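Search this site... Go

Shop Corner Gallery: Bins, Bars and Other Clutter

Mar 26, 2024

Every spring I promise to sort the sorting bins. This year I got as far as looking at one. The workshop at Stidasach Street owns 48 bins, of which 2 are where the floor plan says they should be, and the plan dates from August, when we were all younger and owned labels.

The big gray one is my favorite. It came from the Traretti clearance with a divider already in it, so you can keep one side for the things you want and the other for the things you swear you'll get to. Long reddish-brown bars and short dark green ones share the front side. Laid straight they would take up half the room. They have never been laid straight.

The sloping divider has earned every scratch. I priced a new panel at $60, looked at the old one again, and decided it had character.
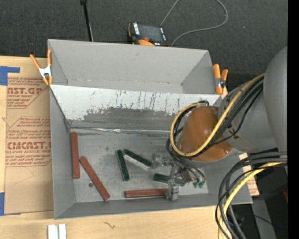
Next on the list is the shelf by the door, which has held the same jar of odd screws for as long as I've had a key. After that come the drawers, if my patience lasts, and the label maker, if I can find which drawer it's in.

Recent galleries
Kong Hall Open Day
The Nukden Shelving Saga
Inventory Tag 3396: A Mystery
Pegboards, Before and During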